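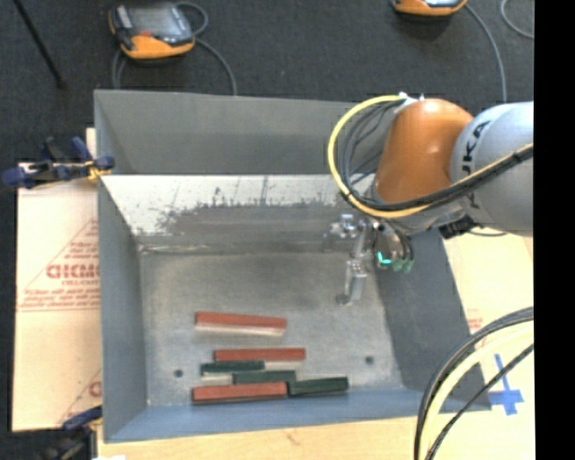
Subject: Re: [hollolico-users] Index rebuild stalls after upgrade

> We moved our catalog server to Hollolico 5 in December. Since then
> the nightly index rebuild stops partway through. The log shows
> error 342 and then nothing. Restarting the service clears it until
> the next night. Disk is at 40 percent. Is anyone else seeing this?

Yes, on two servers, both upgraded from version 4. Error 342 is a lock timeout. The rebuild asks for an exclusive lock on the term table, and something else already has it.

In our case the other process was the Gremley export job. Under version 4 the export opened the table read-only. Version 5 opens it read-write by default, even if the job never writes a record. If the export is still running when the rebuild starts, the rebuild waits, times out and leaves a stale lock file in the spool directory. Your restart removes that file.

To check, run the lock report while the rebuild is stalled and compare the process ID with your job list. If it matches the export, set the open mode to "read" in the export section of the config and reload. A full restart is not needed for that setting.

Moving the export to 4 a.m. also worked on the smaller server, but the large one takes about 40 minutes longer and the jobs still overlapped.

If you use the Jakitz connector, check its section too. It keeps its own copy of the open mode and ignores the global one. I have not tested this with the Hendricks storage backend, where locking is handled differently.

Please post the lock report if the process ID belongs to something else.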